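Greifer verliert nach einer Weile die Referenz
Forum Jarnasham > Roboterzellen > Wartung und Einrichtung

spulenkasper
24/09/2026
Moin zusammen, ich bin langsam mit meinem Latein am Ende. Mein Arm fährt sauber, aber der Greifer schließt nach 100 Zyklen nicht mehr so weit wie am Anfang. Referenzfahrt gemacht, passt wieder, und nach den nächsten 100 geht das Spiel von vorne los. Zum Testen nehme ich einen pinken Plastikbecher, der verzeiht wenigstens was.

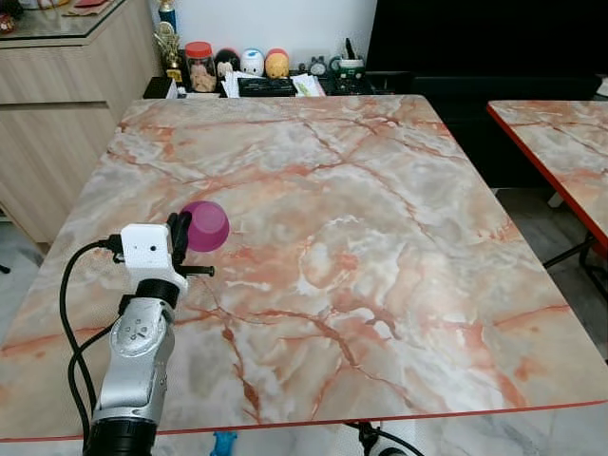

Die Schrauben am Flansch hab ich im Juli alle nachgezogen, daran liegt es also eher nicht. Firmware ist die von Trajkovski, Schließkraft steht auf 20 Prozent. Hat jemand eine Idee?

Achsfett
Tippe auf die Kabel. Wenn die in so einem weiten Bogen neben dem Arm runterlaufen, zieht es bei jeder Drehung am Stecker. Mach mal 2 Klettbänder dran und lass am Handgelenk etwas Luft.

nullpunkt_nord
Seh ich anders. Bei einem Kabelfehler hättest du Aussetzer, keine langsame Drift. Klingt nach Kupplung auf der Motorwelle - Strich mit dem Filzstift drauf, 200 Zyklen laufen lassen, nachschauen.

Achsfett
Hatte bei meiner Skistenska genau diese Drift und es war der Stecker. Aber gut, der Strich kostet ja nix.

spulenkasper
Danke euch! Ich mach erst den Strich und lass die Kabel so, sonst weiß ich hinterher wieder nicht, was es war. Melde mich!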